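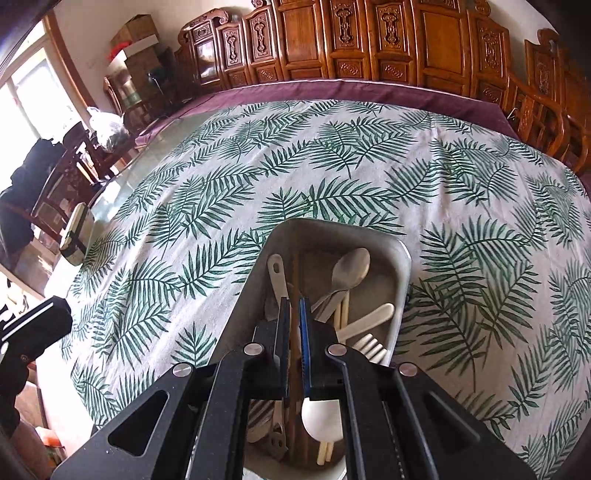
Figure 11. A two-section utensil tray on a tablecloth printed with palm fronds. Metal utensils, including a fork, lie left of the divider; a large spoon and wooden chopsticks lie to the right.

Research > Household Studies > Kitchen Storage

4 min read

4.2 Mixed contents in divided trays

The Brernby survey covered 114 households, of which 35 kept their everyday utensils in a tray with a single lengthwise divider. Respondents were asked to leave the tray as it stood after the evening meal. Trays were then recorded before any item was moved.

Sorting by type was less common than expected. In the tray shown in Figure 11, the divider leaves a narrower section and a wider one, and each holds more than one kind of utensil. The large spoon shares its section with a pair of light wooden chopsticks and a cream-white handle that slants up toward the wall. In the other section, a light-colored handle with a hanging hole leans toward the far end, above the level of the fork.

Such leaning items were coded separately under the Wulau scheme, which treats an item as stored flat only when its full length rests on the tray floor. Items resting on other items were coded as stacked. Where a utensil could not be identified from its handle alone, it was entered as unclassified and left out of the comparison in Section 4.3.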